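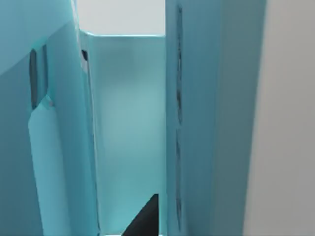
Gasavon Winter Ramp Records: Data Card

Summary

Gasavon Winter Ramp Records is a tabular dataset of aircraft deicing and anti-icing treatments carried out for general aviation and light charter customers. It contains 601 treatment records supplied by two ground service operators, Zolten Air Services and Frimpong Field Support, and covers one winter season, from November through the end of March. The release is maintained by the Gasavon project and is intended for the study of ramp scheduling, fluid planning and holdover time practice at smaller airports.

Contents of the release

treatments.csv: the main table, one row per treatment, 15 columns
weather.csv: surface observations matched to each treatment by observation key
codes.csv: expansions for all coded values
CHANGES.txt: corrections made between releases
LICENSE.txt: terms of use

All files are UTF-8 text with a header row. Empty fields indicate that the operator did not record a value. A zero is a recorded zero and should not be treated as missing.

Main fields

treatment_id: unique identifier, stable across releases
operator: Z or F
airframe_class: piston single, piston twin, turboprop, light jet or midsize jet
parking_position: coded stand, hangar apron or remote pad
fluid_step_1, fluid_step_2: fluid type as entered on the service ticket
volume_step_1, volume_step_2: gallons dispensed, before dilution is considered
mix_ratio: fluid to water, where recorded
start_local, end_local: local time of day, to the minute
precip_code: condition reported by the crew lead
obs_key: link to weather.csv
repeat_flag: Y if the same aircraft was treated again before departure
remarks_code: coded summary of free text remarks

Of the treatments in the table, 316 used a single fluid step. For these rows both step 2 fields are empty by design.

Collection and preparation

Zolten tickets were exported from the operator's dispatch software at the end of the season. Frimpong tickets were completed on paper at the truck and keyed by office staff. A second person compared each keyed ticket with the original, and differences were settled by reference to the fluid inventory sheet for the same shift.

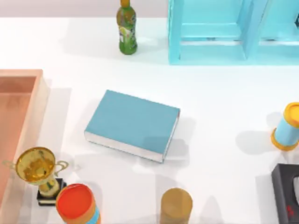 Tickets from both operators were then converted to a common layout. Volumes recorded in liters were converted to gallons and rounded to the nearest whole gallon. Times were left in local form, as shift patterns are easier to read that way. Registration marks, customer names, account numbers and crew initials were removed before the files left the operators and are not held by the Gasavon project.

A further 27 tickets were excluded during preparation. Most were training sprays or equipment checks with no aircraft assigned. The remainder had no usable start time and could not be matched to a weather observation.

Known limitations

The start time means different things at the two operators. Zolten crews log the moment the truck is in position. Frimpong crews log the start of fluid application. Durations should not be compared between operators without allowing for this difference.

The field precip_code reflects the judgment of the crew lead and may disagree with the matched observation, particularly in light freezing drizzle. Both values have been kept and no attempt has been made to reconcile them.

The mix_ratio field is sparsely filled before January, when Frimpong added it to the printed ticket. Midsize jets are few and are found almost entirely in the Zolten records.

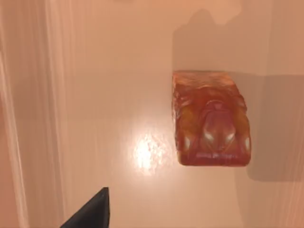

Translucent orange-red block on a pale cream tabletop, viewed from above. Computer rendering.

Appropriate use

The dataset is suitable for descriptive analysis, classroom exercises in airport operations and the testing of scheduling models. It must not be used to determine holdover times, to select fluids or to support any decision on whether an aircraft is fit to depart. Flight crews and ground personnel should follow the current guidance of their aviation authority and the instructions of the fluid and aircraft manufacturers.

Users should not attempt to identify individual aircraft or customers by combining the records with flight tracking data.

Versioning and corrections

Releases are numbered, and earlier releases remain available in the Clorkberg archive. Corrections may be submitted through the issue tracker of the repository, quoting the treatment_id and the field concerned. Corrections that affect a ticket value are referred to the operator before they are applied.

Citation

Gasavon Project. Gasavon Winter Ramp Records, release 2. Clorkberg archive.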